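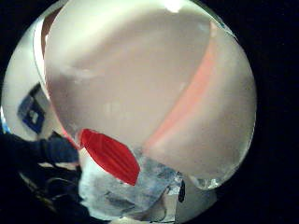 Last updated: April 2018
Reading time: 2 minutes

How to drink enough water on an office day

I worked eight years at a desk in Keane and drank almost only coffee. In the afternoon my head was heavy. This is the method I use now.

1. Choose one bottle and keep it the whole week. A size printed in big numbers is easy to follow.

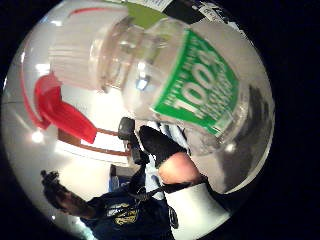 Clear bottle with a white cap and a green label marked 1000.

2. Fill it before you open your mail. Later you will forget – I always did.

3. Drink one glass when you arrive, and reach the middle of the bottle by 12. Small sips are fine.

4. Set a reminder on a screen you already look at. My phone I put in the bag, so it does not help me.

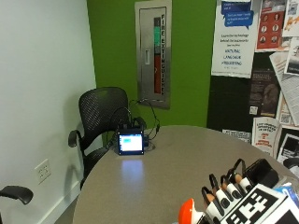
A small screen propped up on a round gray table.

5. Stop large drinks up to 2 hours before bed, or you will wake in the night.

Tea without sugar counts also. If your doctor limits your fluids, please follow the doctor.

Borislav Vasić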